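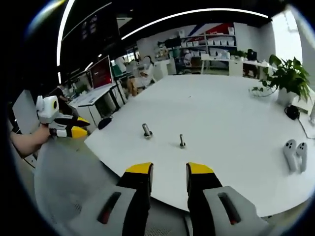 *Two of the bolts, on the big white table. The plant stays.*

I have never trusted people who say they are going to "sort out the hardware". I've said it myself at least twice, and both times it ended with everything tipped back into the same ice cream tub, slightly dustier. So when Liliana announced in October that we would go through every loose bolt and washer in the place and put them in labelled boxes, I said fine, and privately gave it until lunch.

The theory comes from a book Azlan lent her. You take each thing out, stand it on a clear surface, and decide whether you'd go out and buy it again. I can see how that works for jumpers. I'm less sure how you're meant to feel about a bolt. Would I buy it again? I don't remember buying it the first time.

Still, I'll give the round table its due. Small metal things show up well on white, and you can stand a bolt on its head and have a proper look at it, which you can't do when it's at the bottom of a tub with 200 of its relatives. The big bolt with the wide flange is a handsome object. I have no idea what it came off. Declan says a bench. Declan says most things came off a bench.

My real complaint is with the sorting systems. Baltberg do a set of drawers with a printed guide to thread sizes, and Grolleldale do much the same thing with nicer handles for twice the money. Both assume you know what you've got. We had a drawer from Baltberg once and within a month it held tea bags, a padlock and one enormous nut. A box doesn't make anybody tidy – it just gives the mess a lid. 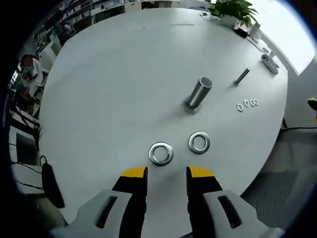
Washers are where I lose patience altogether. A bolt at least has some character to it. With a washer you get a hole and a bit of metal round the hole, and yet they come in every size except the one you need. Liliana wanted them split into large and small. Morven wanted them split by the size of the hole, and she's probably right, but it means measuring, and I've watched her measure things before. It takes up the whole afternoon.

We settled on large and small. I'd like it noted that I suggested "washers" as a category and was overruled.

Then there is the question of the odd bits. Every collection has a pin or a rod that doesn't belong to anything, and the book says to let those go. I don't believe the person who wrote it has ever thrown out a pin and needed it the following week. I kept ours. Tsz-kin backed me up, though he keeps everything, so I'm not sure his vote counts for much.

Do I think the boxes will still be in order by spring? No. Liliana has already ordered more labels. I've put the ice cream tub on top of the cupboard, washed out, with the lid on.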